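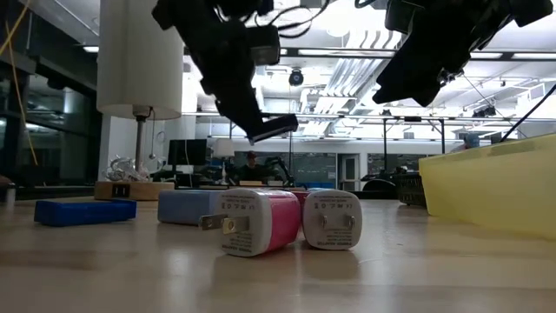
4. Planning the budget for a second sorting cell

Our planning exercise set out to answer a plain question: what does a small group have to buy before two-handed sorting of household objects becomes a daily activity? We were delighted by how much of the answer lies in cheap things. The arms take most of the money, and everyone expects that, but the most useful lines in our budget were the ones we nearly left out of the first draft.

4.1 Arms and fingers

We compared quotations from two suppliers, Kastton and Varma, on the same terms: a pair of arms, mounts, cabling and a service agreement lasting 40 months. Kastton came out dearer to buy and cheaper to keep, mostly on account of its lower charge for replacement joints. Spare fingers were priced apart from the arms in both cases. We strongly recommend asking for this split, as fingers wear at their own pace and a group can then order them without reopening the main contract. Our plan carries 5 spare pairs for each cell.

4.2 Objects and containers

The objects deserve a budget line of their own, and choosing them was a real pleasure! Chargers are a wonderful class to buy for. They cost little, they are easy to replace, and small differences in shape ask a lot of a grasp. A set should mix colours and body shapes, and it should include parts as well as whole units: among the chargers and cases on the maple tabletop in Figure 2 there are red blocks with their prongs showing, a blue and white one tilted on its side, and a hollow blue piece with a rectangular cutout. Containers belong on the same line. We allowed 78 pounds per cell for objects and bins together, with a top-up each June.

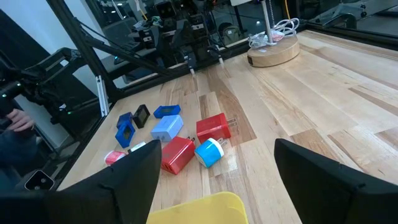 Figure 2. Chargers and charger cases on the work surface, from the gripper's side.

Wear on the object set is the hardest cost to predict. Renata Núñez kept the purchase log for the first cell and sorted every order into one of two groups, replacement or variety. The second group was the larger, and we now plan for it openly. A yellow container like the one between the fingers in Figure 2 goes down as a replacement if it is bought again in the same colour, and as variety if it is not.

4.3 Room and furniture

The Pokdale estimate for tables, framing and power came to 3646 pounds. We had hoped to trim it by reusing old desks, but Curnier, who supplied the framing, advised against mixing table heights across cells, and we agree with them. A shared height lets mounts and fixtures move between cells without new parts — a saving that will grow with every cell we add.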